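Nerkura takes on Bendano's advice desk for small charities

Small charities that have leaned on the Bendano advice desk over the years can breathe a little easier this spring. Nerkura, the consulting group that works with voluntary and community organizations, has agreed to take the desk under its wing starting in March, and it will go on being free for any group without paid staff.

Anyone who has ever tried to write a first grant application at the kitchen table, with the guidance notes spread out next to a cold cup of coffee, will know what a kind voice on the other end of the phone can mean. Bendano has been that voice for a great many people, and when word got out last fall that its funding was coming to an end, the letters started arriving almost at once (we printed a few of them, and could have filled the whole issue).
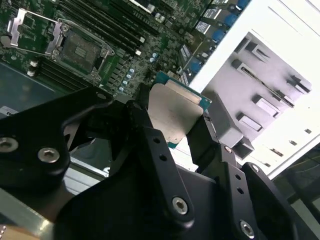
Under the new arrangement the desk keeps its name and its phone number, and both of its advisers are staying, which will please everyone who has gotten used to asking for them. Last year they helped 79 groups, from a choir that needed a proper constitution to a food pantry working out how to sign a lease. Nerkura will cover salaries and rent for two years and will look for longer-term funding while that clock is running.

There will be some changes, of course. Calls used to be answered whenever somebody happened to be near the phone, and that was charming but hard on people with day jobs. From March the line will be open every weekday morning from nine until noon, and one evening a week until eight. Groups that want a longer talk can book an hour in person at the Holzer building, where Nerkura has its own offices on the second floor. There is an elevator, and the coffee is said to be decent.

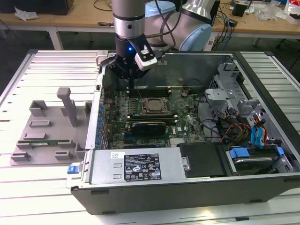
What it means for groups already on the books

If you have an application or a set of accounts in progress with Bendano, you don't need to do anything. Your notes will move across with the advisers. Groups that would prefer to have their papers back should say so before the end of February, and they will be mailed out.

The popular fundraising mornings will carry on too, with 20 places at each one. The first will look at writing to family foundations, a subject that came up again and again when Bendano asked its regulars what they wanted help with. A second, on keeping trustees happy and awake through budget season, is being planned together with Nenis, the small grants program that has paid for the room in past years.

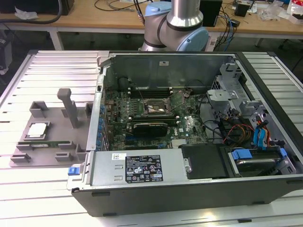
Emil Fuchs said he had been dreading the day he would have to find help somewhere else. His group had gone to Bendano with a shoebox of receipts and a deadline, he said, and had come away with a budget it still uses. He hoped the evening hours would last, as most of his board can't make calls from work.

Nerkura says it would like to hear from people with that kind of experience, good or bad, before it settles the program for the second half of the year. A short questionnaire will go out with the next Bendano mailing, and paper copies can be picked up at the front desk in the Holzer building. 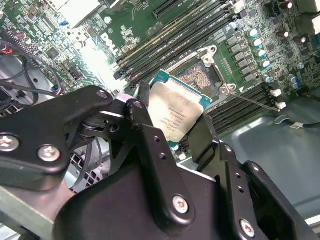

Lorenz Gruber
Community News Editor

To book a place at a fundraising morning, call the Bendano desk on its usual number during opening hours and leave the name of your group. Places go quickly, so please let them know if you find you can't come.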